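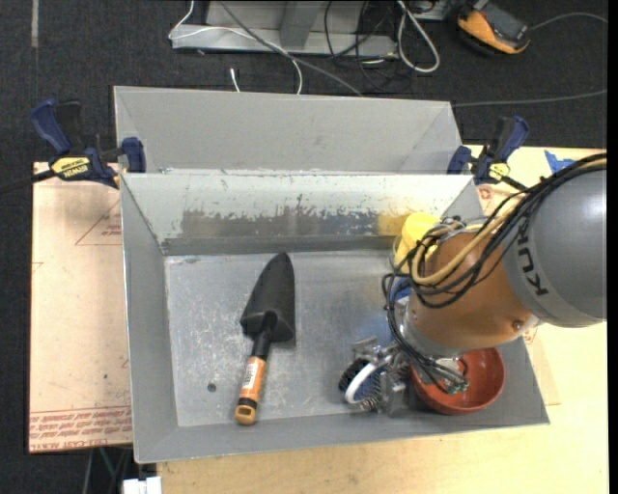
Lecture 6: Can machines do chores yet?

Notes prepared by Bergþóra Briem
Tuesday, September 3, 2019

6.1 Scope

These notes cover picking mixed items out of an open bin. The task stands in for a large share of household and shop-floor work: clearing a sink, emptying a toolbox, sorting returns. Navigation and two-arm handling are left to Lecture 8. Read section 6.3 before the lab.

6.2 Why a bin is hard

A part on a conveyor arrives in a known position. An item in a bin does not, and the walls restrict the directions from which the arm can approach. A trowel lying on the floor of a metal bin is a useful case. The blade is thin and offers little height for two fingers to close on. The handle is the better target for a finger grasp, but a lift from the handle end leaves the blade unsupported and the tool may rotate in the grip. A suction cup can take the blade if it finds a flat enough area and the seal holds.

A bowl poses the opposite problem. The rim is easy to pinch from above when it is clear of the wall. In a corner, the outer finger needs space that may not be there. The planner must either choose another point on the rim or push the bowl toward the centre first.

Scraped metal adds to the sensing load. Bright scuffs and bare patches return uneven depth readings, and a segmentation model trained on clean bins can label a worn patch as an object.

Cables and hoses routed outside the arm take up volume that the robot's own model usually omits. They also block the view of an overhead or side camera. Allow for both when setting collision margins.

6.3 Course data

The Tristgate set contains 2,939 pick attempts on household and garden items, of which 1,927 were scored as successful. That is a rate of 65.6 per cent. An attempt is scored as successful if the item leaves the bin and is released in the neighbouring one. Damage, orientation on release and cycle time are not scored.

The set uses 64 items. Results for single items are in the Drillero spreadsheet on the course page. Do not pool them with the Zadness results, which allow a second try.

6.4 Reading the rate

A person emptying a bin would be expected to miss very few items. At 65.6 per cent per attempt, and assuming independent attempts, five items in a row are cleared without a miss about 12 per cent of the time. Independence is a generous assumption: an item missed once tends to be missed again in the same pose.

For a shop floor with an attendant nearby, this may be tolerable. For a home it is not.

6.5 Before the lab

Read Thoroddsen, chapter 4, on grasp quality measures.
Work out the per-attempt rate needed to clear ten items without a miss nine times out of ten.
Write one paragraph on a chore for which the scoring rule in 6.3 would be misleading.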